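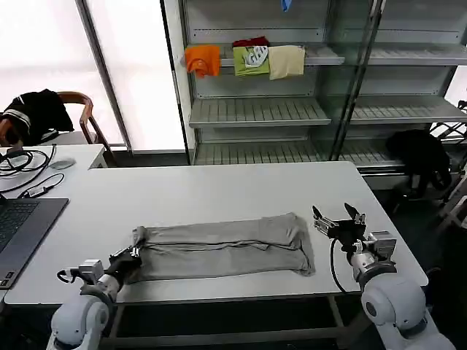
Semaan objected in review that grout joint width, and not tile material, explained most of the edge chipping reported for kitchen floors. We tested this claim on 93 installations in Brokthorpe and Bandthorpe, all with porcelain or marble tile over a cement backer board.

4.2 Effect of joint width

Chipping was scored on a single visit in January. Floors with joints of 2 mm had more damaged edges than floors with wider joints, in both towns and for both materials. The difference was larger for marble. Subfloor deflection was measured at the doorway and at the sink, and it did not change the ranking.

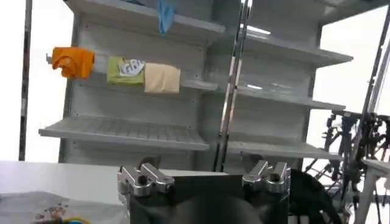 Floors laid with Stunard leveling clips were analyzed separately. Clips reduced height differences between neighboring tiles, and chipping fell with them, but the effect of joint width remained. A total of 495 edges were scored in this group, 200 of them marble.

Figure 3. Gripper-camera view of a gray cloth on a white table before a gray shelving unit.

Age of the floor was entered as a covariate in all models. Floors that had been regrouted were excluded.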